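老卡车通讯｜车库来信

本期想聊聊驾驶室里的加热器。入冬以后，群里关于老卡车的提问有一半跟它有关，另一半是问谁手上有多余的加热器。

先说背景。我们这辆平头车是当年给Natthorpe木材场送货的，载重不大，脾气不小。那个年代买新卡车，暖风是选装件，Natthorpe的采购单上没有勾。老板的逻辑很清楚：司机坐在发动机旁边，发动机是热的，所以司机也是热的。坐过平头车的人都知道，这话对右腿成立，对左腿完全不成立。夏天则是右腿先熟。

后来车转手到Mikkelsen采石场，那边的修理工比较心软，从一辆报废客车上拆了一台暖风装进来，管路是自己弯的，开关装在仪表板下面一个需要低头去找的位置。这台暖风跟着车到了我们手里，已经很多年没有通过水。我们原先的打算是拆下来擦一擦，接上新水管，一个下午完事。写到这里，修过车的读者大概已经笑了。

拆下来是顺利的，四颗螺栓断了两颗，按老卡车的标准算大获全胜。散热芯外面看着体面，灌水之后从三个地方往外流，其中一处流得颇有喷泉的意思。本地水箱铺的师傅看了看，说能焊，又说焊完还会漏，只是换个地方漏。他收了检查费，我们觉得这句话值这个钱。

于是开始找替换件。原厂暖风就别想了，偶尔冒出一台，卖家的描述永远是“稀有，未测试”，价格则像是测试过的。最后在Trellow拆车场的旧件目录里翻到一款尺寸接近的芯子，宽度一样，厚度多出一点，进出水口在同一侧。买回来一比，外壳需要改，固定耳需要挪，除此之外完全通用。 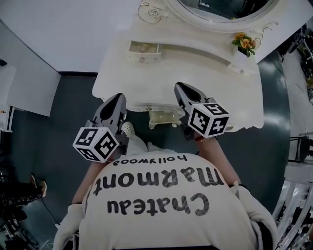

外壳改了两个晚上。铁皮是老的，比现在的厚，剪起来很费手，弯起来倒很听话。我们在背面加了一圈毛毡，一来防震，二来挡住那条缝。缝是我们自己量错造成的，不过装好以后谁也看不见，所以请各位当作没读到这一句。

风扇电机反而没出什么事。拆开，清掉碳粉，换一对电刷，轴承里点两滴油，通电就转。声音像一台心情不好的缝纫机，高速挡和低速挡听起来有明显区别，吹出来的风没有明显区别。查了线路，高速挡其实一直是通的，问题在调速电阻，它老到已经没有电阻的样子了。换了一只新的之后，现在有低速和高速两种，另外还有介于两者之间的第三种，发生在过减速带的时候。

水管这一项值得多说两句。Mikkelsen那位修理工当年把回水管从排气管旁边绕了过去，离得很近，外面包的是石棉布。提醒一下各位：在老车上看见灰白色的旧包布，先不要去撕，更不要用压缩空气吹。戴好口罩，喷湿，整段封进袋子，按当地规定处理。我们重新走了管，从大梁内侧绕，多用了一截胶管，换来的是以后可以不必再想这件事。

新胶管用的是Fenotik的加强型，目录上说耐温够用，我们就信了。卡箍建议买宽一点的，窄的那种会吃进胶管里，过一个冬天就开始渗。另外别忘了水阀，老水阀只有两个状态，关不死和打不开。我们那只属于前者，换了个球阀，把手朝外，冬天开一次，春天关一次，中间不去惊动它。

账单照例公布：芯子、胶管、卡箍、球阀、电刷加上检查费，合计436元，不含人工。人工若是算进去，这台暖风的价格会超过驾驶室里其余所有东西，包括座椅，包括坐在座椅上的人。

上周四晚上试车，外面结了霜。水温上来以后，出风口的温度最高到38度，脚边先暖，前挡风玻璃过了很久才化开巴掌大的一块。这辆车出厂时没有除霜风道，那块巴掌大的地方是热气自己找过去的。我们从这块玻璃里看着路开回了车库，左腿头一回没有意见。

下期写刹车总泵。手里有同年代总泵修理包的朋友请来信，皮碗硬了的就不用寄了，我们自己有一抽屉。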